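Project updates | Packaging

April - submitted by Arsalan Mughal, Andetis

Progress report: paper bag packing trial, Turnudlow site

The period covered by this report was spent on the second work package, the packing of small goods into open brown paper bags. The first work package (choice of bag stock) closed in the previous period and is not repeated in these pages. Two bag types remain in the trial, the Bugti and the Jullska. Both are plain brown paper. The Jullska has a heavier base.

A total of 480 packing cycles were logged, split evenly between the two types. A cycle starts with the bag opened on the table and ends when the last item on the packing list has been placed. Bags were reused until the wall split below the fold line, then replaced. Replacement bags were taken from the same carton to keep the paper weight constant.

The main finding concerns the rim. A bag opened straight from the carton has a stiff upper edge that tends to fall inward, and flat items catch on it. Folding the edge outward and pressing it down gives a wider mouth and keeps the walls apart.

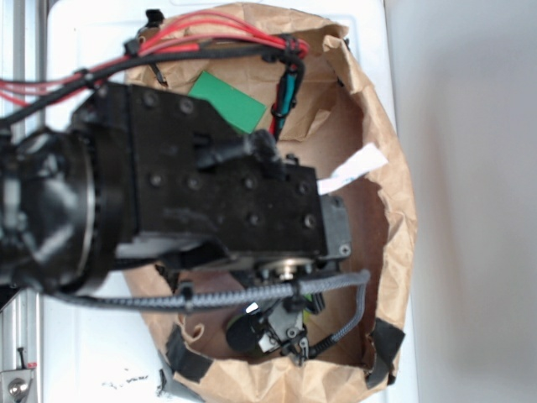 The fold does shorten the bag. Usable depth dropped by 30 mm on the Bugti and by slightly less on the Jullska, where the paper resists a tight crease. For cards, paper strips and other thin items the loss is of no consequence. For boxed items it may matter, and the packing list for the next period has been extended to test this.

Wear was logged by location. Most tearing began at the rim and ran down a side crease. Base failures were rare - 18 in all, most of them on the Bugti. Wrinkling of the walls was noted but not scored, as no useful scale was found for it.

Thin items continue to be the hardest to place flat. They come to rest at an angle against the base or the wall and then lie under whatever is packed next. Changing the order, with flat items last, is under test. Results are incomplete and are held over.

Spending is in line with the plan. The bag budget is slightly under, the labor budget slightly over because of the added logging. No transfer between lines is requested.

Work for the next period: boxed items in folded bags, completion of the packing order test, and a short written procedure for opening and folding. The Jullska supplier has been asked for a second carton, delivery date not yet confirmed.

Contact: Andetis project office, Turnudlow | © Andetis | Back to top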